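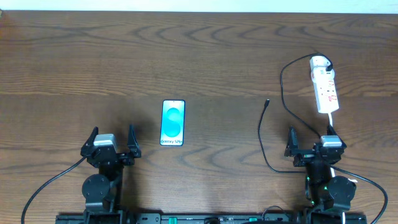 Brisomham guest house reopens its garden wing with two new ground floor rooms

Guests who have been coming back to Kekel House in Brisomham year after year will find something new waiting for them at the far end of the garden this May. After a long winter of building work, and a fair amount of mud in the hallway, the old garden wing is open again, with two ground floor bedrooms, a small sitting room with its own stove, and a covered terrace looking down towards the mill stream.

The wing was put up as a dairy and had been used for storing garden furniture, spare mattresses and several generations of croquet sets. Nelu Munteanu, who owns and runs the guest house, had wanted to bring it back to life ever since he took over the keys, but the roof of the main house had to come first, and then the boiler, and then the roof again.

"I must have walked past that building every morning with my coffee and thought, well, next year," said Nelu. "We have guests who first stayed with us as a young couple and now come with their grandchildren, and some of them find our stairs hard going. They never complain, they just ask very politely whether the downstairs room is free, and we only had the one. So it gives me a great deal of pleasure to be able to say yes a bit more often."

Both bedrooms have level access from the car park, wide doorways and a walk-in shower with a fold-down seat. The larger of the two, called Moodley after the lane that runs behind the house, has a super-king bed which can be made up as twins if you let the house know when booking. The smaller room, Binemby, is a double with a window seat and the best of the evening sun. Both have tea and coffee things, fresh milk in a little fridge, and a proper reading lamp on each side of the bed - a point on which Nelu has strong feelings, having stayed in a good many hotels where one person gets the lamp and the other gets the clock radio.

The work was carried out by builders from the town, and as much of the old dairy as possible has been kept. The slate shelves are now in the sitting room, where they hold books, maps and board games, and the original stable door has been rehung on the terrace side. Guests are welcome to borrow anything from the shelves and to take a book home if they haven't reached the end of it, so long as it finds its way back at some point.

Breakfast is still served in the dining room of the main house from 8am, with eggs from the farm across the lane and Nelu's own plum jam for as long as last summer's jars hold out. Anyone staying in the garden wing who would prefer a quiet start can ask for a breakfast basket to be brought over instead. It comes with warm rolls, fruit, yoghurt, ham and cheese, and a flask of tea or coffee, and the order only needs to be in by 9pm the evening before.

Well-behaved dogs may stay in Binemby, which has a stone floor and a gate straight on to the orchard path. There is an outdoor tap and a pile of old towels by the door, and walkers coming in off the hills are very welcome to use both. Moodley is being kept free of pets for guests with allergies.

The path itself is worth a mention. It runs 1,225 metres from the garden gate to the church at the bottom of the village, on firm, fairly level ground all the way, and has benches at the orchard and at the footbridge. In spring there are cowslips on the bank, and later in the year the blackberries are free to anyone who can reach them.

To mark the opening, guests who book two nights in either of the new rooms during May will be offered a cream tea for two on the terrace, or beside the stove if the weather is being unkind. Neighbours and friends of the house are also invited to drop in for a look round before the first guests arrive - please ring ahead so that there is enough cake.

Bookings for the garden wing are being taken now by telephone or through the guest house website. Guests with particular needs are encouraged to ring and talk things over with Nelu, who can usually be reached between breakfast and lunch and will gladly measure a doorway for you while you wait.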